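About Lesari

Lesari provides training and advisory services on digital assets to businesses, public bodies and professional firms. The company was established to give boards, finance teams and compliance officers a sound understanding of tokenised securities, custody arrangements and the rules that apply to them. It does not issue tokens, hold client assets or recommend investments.

Our head office is in Plerkley, with a second teaching site at Nandovstead. Courses are delivered at both, and at clients' own premises by arrangement.

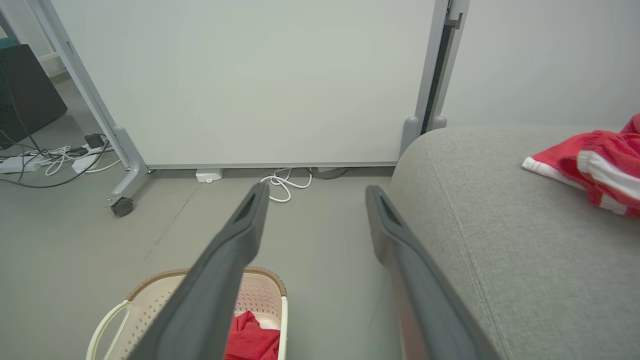 Teaching at Lesari is conducted in small groups. No course admits more than 12 participants, and each is led by a tutor with direct experience of securities administration, audit or financial regulation. Participants are asked to work through the life of a token offering from first proposal to secondary trading, and to identify the records that must be kept at each stage. Much of this is done standing up, at a large white whiteboard panel that stops a short distance above the floor, where groups set out the parties to a transaction and the duties owed between them. Written materials are supplied in advance and remain available to participants for 12 months after the course ends.

Our services

The Foundation Programme is intended for staff with no previous knowledge of distributed ledgers. It runs over 2 days and covers wallets, keys, smart contracts and the main classes of token.

The Jaramillo Programme is our advanced course for compliance and legal staff. It deals with investor eligibility, transfer restrictions, anti-money laundering checks and the treatment of offerings made in more than one country. A new intake begins each May.

Advisory reviews are carried out for organisations considering an offering of their own. A written report is provided to the board, setting out the principal risks and any matters on which legal advice should be sought.

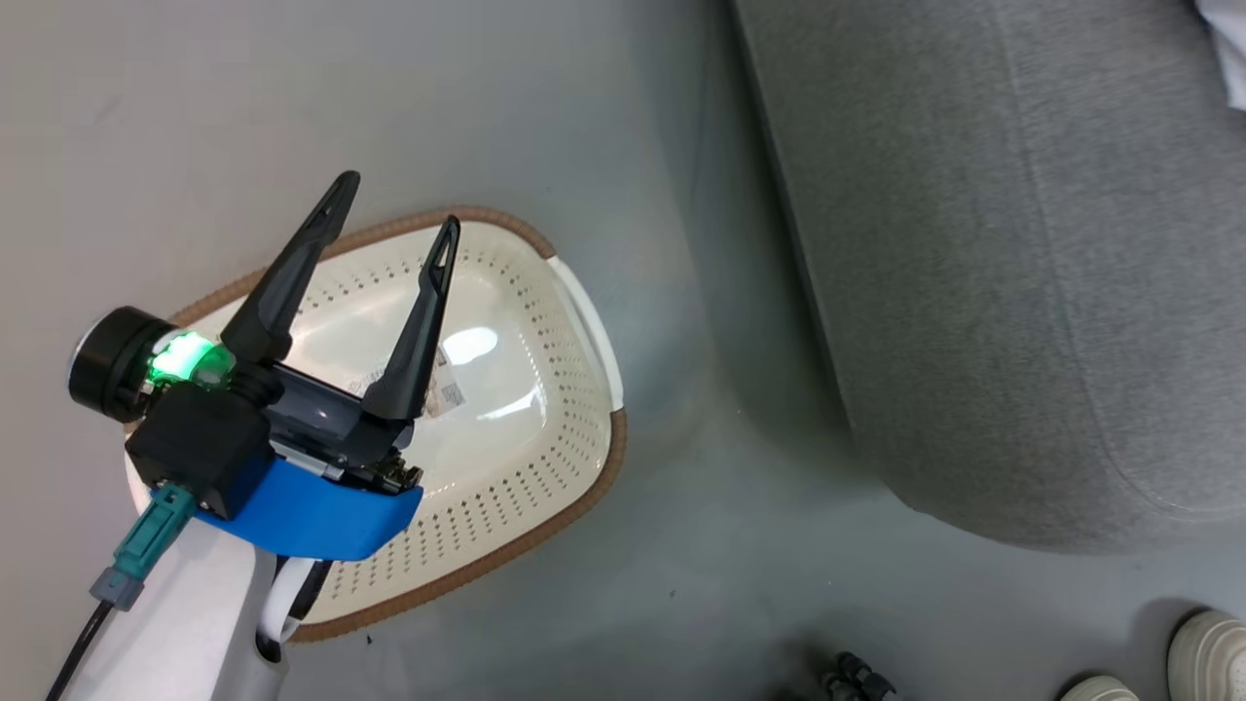

White oval basket on the floor, Lesari.

Independence and fees

Lesari is privately owned and accepts no commission from exchanges, custodians or token issuers. Fees are published before booking and are the same for all clients. Organisations with fewer than 50 employees may apply for a reduced rate.

Enquiries about courses and advisory work should be addressed to the Plerkley office.

Page last reviewed: 2023-07-31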